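Notes - open day talk, lunchtime slot, 20 mins incl. questions

START. Thank Davina Nisbet for the invite and the tea. Say who I am, quickly. Went to the Varen open day in December, said I'd report back. No slides apart from the one. Not selling anything, not buying anything yet either.

Why we went. We pack mixed orders by hand. Snack bits, fruit, odds and ends for the office boxes. Every box different. Two suppliers have told us this can't be automated at our size, one has told us it can. Wanted to see it with my own eyes and not in a video with music on it.

Getting there - skip if running late. Unit is behind the Hekard warehouse, the sign's on the wrong side of the road, allow extra time. Parking fine. Doors opened at 10, first demo nearer 11. Worth saying if anyone is going to the next one: go straight to the back room, the front is all brochures.

How the day was set up. Three stops.
First stop, Lapointe, conveyors. Noisy. Nice people. Not for us, we don't have the floor.
Second stop, Zeltano, the software side. Screen showing what the arm is going to try for next. Liked that a lot more than I expected. Ask me afterwards, I've got the handout.
Third stop, the arm at the counter. That's the one I want to talk about. (slow down here, I gabbled it last time)

The arm demo. Ordinary counter, arm fixed at one side, ordinary shop stuff put down in front of it. The chap running it let us choose the order. Told us the hard part is that nothing is the same shape twice - fruit is firm but rolls, packets are light and give way, wrappers crinkle and throw the light back at the camera. PAUSE. Then slide.

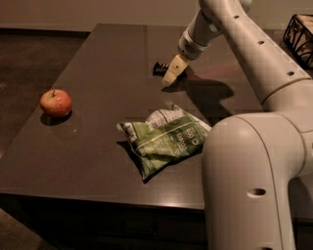

Davina asked on the day whether it would cope with our crisps, and said that if she had to lay everything out neatly for it first she might as well pack the box herself. Fair point, and it's the one I'd take back to them. The answer we got was that things needn't be lined up but they can't be in a heap. So somebody, or something, still has to spread them out. Get this across, it's the main thing in the talk.

Back to slide for a sec. Apple, snack bag, small wrapped thing by the gripper. Three quite different jobs for one set of fingers. Point out the bag is lying at an angle, no tray, no marks to put it on. Move on.

What they told us (their figures, I havent checked any of them):
- 3,000 picks a day is what they reckon one arm can do in a proper installation, not on a demo counter
- around 700 different products tried so far
- 7 weeks from signing to running, if the counter is already there
We do nothing like 3,000. Say so. Get a laugh maybe.

What I liked. It's quiet. You can stand near and talk normally. The stop button was in easy reach and they made each of us press it before anything else happened, good habit, we should do that with new starters on our own kit. They answered questions without looking at the sales person first.

What I didn't. No price on the day, only a "range", and the range was silly. Nothing wet, nothing in glass. I asked about yoghurt pots and got a long answer with no yes in it. And the room was warm and bright and tidy, ours is none of those in January.

Bit about people - don't rush this. Two of our packers came along and I'd say to anyone, take yours. They asked better questions than me. One wanted to know who clears up when a bag splits. One wanted to know what hapens to a bruised apple, does it go in the box or does it get noticed. Answer: not noticed, not at the moment. That's a customer complaint right there.

Where we are now. Have asked Varen for a trial using our own stock, a crate of 70 things picked off the shelf by the packers, not by me. No date yet. If it goes ahead I'll come back and say how it went, good or bad.

QUESTIONS. If nobody starts, ask the room who's got something like this already. Likely ones: cost (don't know), jobs (no plans to cut, say it plainly), cleaning (wipe down, ask them for the sheet).

Give handout to whoever's doing the minutes. Take the adaptor home this time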